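Slide 1. Title. Wait for the stragglers. They will be by the coffee.

Good afternoon. I'm here to talk about meetings, which means you are now in one. Sorry.

Slide 2. When I joined Muvent in February, my calendar had 39 recurring meetings in it. Six of them had no owner. One was called "Catch-up (old)" and still drew a decent crowd.
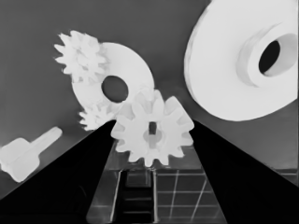 Ask for hands: who has sat through an hour and said only "morning"? Put my own hand up first.

Slide 3. The Timasside office. Shabani Barasa cancelled every recurring meeting there and let people ask for theirs back. Pause. Most stayed dead. The biscuit budget has never looked healthier.

Slide 4. What we kept: a written agenda, sent the day before, and a finish time that somebody is brave enough to enforce. Severino Sotomayor uses a kitchen timer shaped like a hen. Do the hen noise only if the room is friendly.

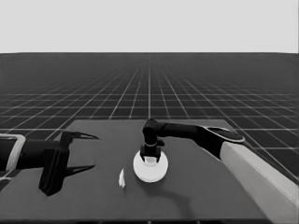 What if my manager wants the weekly meeting back?

Offer a trial month with a short written update in its place, then let your manager choose. Keep the update to one page, or you'll have invented something worse.

Slide 5. Thanks, and finish early. If I run over, throw something soft.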